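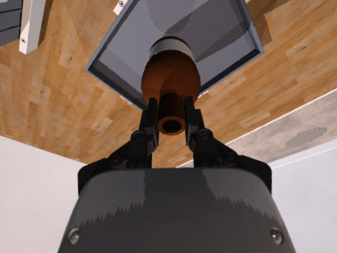 厨房里的瓶瓶罐罐：几条过日子的土办法

我家灶台右手边那块地方，宽度刚够放一块砧板，却常年住着生抽、老抽、蚝油、料酒、香醋、米醋，外加一瓶不知道谁买的鱼露。做饭的时候砧板只好搁在洗衣机盖上。我跟这群瓶子斗了好几年，下面是目前的停战协议，写给同样切菜没地方的人。

先说油瓶

油瓶外面那层黏糊糊的东西，光用洗洁精擦是擦不掉的，只会把它抹匀，让整只瓶子雨露均沾。办法是以油治油：厨房纸上倒一点食用油，把瓶身擦一遍，等油垢软了，再用热水加洗洁精洗。商标纸留下的胶印也吃这一套。要是胶特别顽固，用食用油和小苏打调成糊，糊上去，去看一集电视剧，回来再搓。

每只油瓶脖子上套一圈折好的厨房纸，拿皮筋扎住，往下淌的油就归它管。样子像给瓶子戴了围嘴，客人来了可以摘掉。我家不摘，客人也都是自己人。

瓶盖拧不开

蜂蜜、果酱、腐乳，这三样最爱装死。蜂蜜和果酱是糖把盖子粘住了，瓶子倒过来，盖子在热水里泡一会儿，擦干，垫块橡胶手套一拧就开。热水别没过瓶身太多，刚从冰箱里拿出来的玻璃瓶也别直接下热水，炸了还得擦地。腐乳多半是真空吸的，拿勺子柄在盖沿下面轻轻撬一下，听见“噗”一声就行了。

不建议拿刀背敲。我先生是敲派，他敲瘪过两个盖子，瘪了以后更拧不开，最后腐乳连瓶子在冰箱深处又住了半年。

拧紧之前把瓶口擦一圈，下次就没这么多事。道理人人都懂，我自己大概十次里能做到一半。

哪些该进冰箱

蚝油开了盖一定进冰箱，它长毛的时候往往长在瓶口里面，你挤的时候看不见。番茄酱、沙拉酱、豆瓣酱也冷藏。薄盐的酱油，盐少了，自然不那么耐放，也请进去。普通酱油如果一两个月吃得完，放在阴凉柜子里就好。醋最省心，放哪儿都行，别挨着灶火。

香油和核桃油怕光怕热，偏偏大家都喜欢摆在灶台边上，图个顺手。打开闻一闻，要是有股旧蜡笔的味道，就不用再舍不得了。

蜂蜜不要放冰箱，它会结晶，结了也没坏，连瓶坐在温水里慢慢就化开了。

冰箱门那一格晃得厉害，高瓶子放在外侧，开门一猛就跳楼。我的邻居莉莉贝丝（Lilibeth Mercado）在门格里竖了几个剪开的牛奶盒，一瓶一间，谁也不挤谁。我照抄了，效果不错，就是每次有人开冰箱都要问一句怎么买了这么多牛奶。

洗瓶子

细颈瓶子伸不进手，瓶刷又总差那么一截。抓一把生米，加半瓶温水和一点点洗洁精，盖上盖子使劲摇，摇到胳膊酸为止，倒出来冲净。米可以换成碎蛋壳，刮得更干净一些，倒的时候底下接个漏网，不然下一篇就该写怎么通下水道了。

瓶底的水垢用白醋泡一夜。醋能闻得出来，所以不要在睡觉的屋子里泡。

有异味的瓶子，泡过腌菜的那种，塞一团旧报纸，滴几滴水，盖紧放两天。再闻，还有味道就再来一轮。两轮以后还有，那它生来就该装腌菜，随它去吧。

洗完倒扣晾干，瓶口底下垫两根筷子，留条缝透气。瓶子里只要还有水珠，就别急着灌油，油进了水，下锅的时候会给你放鞭炮。

留不留空瓶

我母亲那一辈没有空瓶这个概念，只有“还没装东西的瓶子”。她阳台上有一整个纸箱，从罐头瓶到止咳糖浆瓶，排得整整齐齐，等着一个迟迟不来的用场。我继承了这个毛病，后来给自己定了规矩：

没有盖子的不留。有盖子但是盖子生锈的不留。装过药水、洗涤剂的，一律不拿来装吃的，洗得再干净也不行。
玻璃罐最多留三个，要再留一个，先送走一个。
矿泉水瓶不装热油，也不长期装油装醋，塑料的事情我不太懂，但是它变软了我看得见。

有色的玻璃瓶可以多看两眼，挡光，装香油或者自己泡的花椒油都合适。

贴标签

凡是分装过的，都要贴标签。我曾经很自信，觉得白醋和白酒凭鼻子就能分出来，直到有一回感冒，给全家做了一盘酒香四溢的拍黄瓜。糖和盐就更不用说了。

纸胶带加油性笔最实用，写品名和开封的月份，比如“蚝油，十二月”。贴在瓶身上，别贴在盖子上，盖子会串门，而且串得很快。胶带外面再缠一层透明胶，手上有油也不会糊。

最后说摆放

灶台上只留天天用的，油、盐、生抽，别的都进柜子。矮的在前，高的在后，底下垫一个带边的托盘，漏了只洗托盘。旋转托盘也好用，转的时候慢一点，转快了醋瓶子会自己下来。

鱼露还在。我问遍了全家，没有一个人承认买过它，看了看保质期，居然还有两年。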